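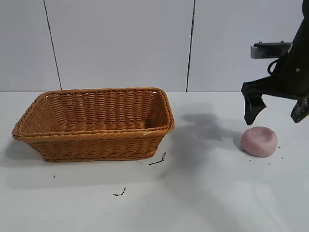
Luik gripper: dropped and stuck objects

Questions we get from sites running the Fonditz controller with the Luik two-finger gripper. Applies to software 7 and later.

What is the fault?
On soft items such as modeling clay, the fingers can close past the set width and keep squeezing. The controller reads the soft contact as no contact. The arm then lifts with the item stuck to one fingertip, or drops it short of the basket.

Which units are affected?
Units with the Ringate force sensor. Units with the Lalero sensor do not have this problem.

Is it a safety issue?
It can be. During the fault the fingers do not stop on light contact, and that includes a hand. Stay out of the workspace while the arm is powered. Do not reach in to free a stuck item.

What should I do when it happens?
Press the emergency stop and wait 30 seconds. Open the fingers with the manual release — never by pulling on them. Clean both tips, then restart and run the zero check.

The zero check fails. Now what?
Try it again with nothing between the fingers. After 3 failed checks the controller locks the arm and you will need to send us the log.

Can I keep working until the fix is out?
Yes, with hard items. For soft ones, set the force limit to 20 percent or lower and keep someone at the stop button.

Do crumbs on the table matter?
Not for this fault. Bits stuck to a fingertip do, as they can throw off the zero check. Wipe the tips at the start of each shift.

When is the fix coming?
We plan to release it in October. It installs from the normal update menu, and the zero check has to be run once afterward.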